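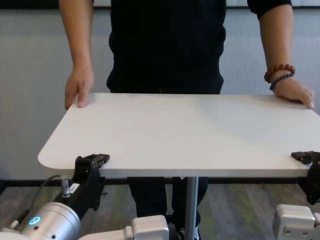 Two grippers on the front edge of the tabletop, two hands on the far one, at the Ondrejka test room in Brordale.

The technician who looks after the two-armed machine at Ondrejka does not like the word "autonomous." She asked me not to use it, or her name, and then spent most of an afternoon telling me what it takes to keep the thing holding a table.

"People see the arms and think that's the machine," she says. "The machine is the arms plus me plus a drawer full of screws."

The job sounds small. Two black grippers close on one edge of a tabletop, a person takes the other edge, and the table goes where it needs to go. Rindenier, which sells the control package, says a cell like this can be set up in a morning. I asked how long it took her.

"Seventeen working days. I wrote it down, because I knew somebody would bring up the brochure."

Most of that went on getting both grippers to close at the same height. If one jaw sits a little lower, the board twists, and the person at the other end feels it in the wrists before any sensor reports it. She sets them by hand, one side and then the other, with the board in place, and goes back to the first side because tightening the second has moved it.

Then there are the cables. One hangs in a loop at the wrist of the left arm, and she has opinions about the loop. Too short and it pulls on the connector at full reach. Too long and it finds something to catch on. "I've replaced three of those. The manual has one sentence about it."

She checks the jaws first thing, wipes the pads, and runs the arms with nothing in them. A log program called Dasex counts the grips, and the count stood at 462 since the last pad change when I visited. The recommended interval is a good deal longer. She doesn't believe it.

"They tested on clean steel, I'd bet. Try it on a painted edge that people put their coffee on."

Is it useful, then? She took a while with that one. Two people can carry a table without any of this, she pointed out, and they don't need their fingers recalibrated in February when the heating comes on. On the other hand, she had some 43 faults in the first month and far fewer in the last, and she isn't sure whether the machine got better or she did.

"Ask me after the next software update," she says. "That's usually when I start over."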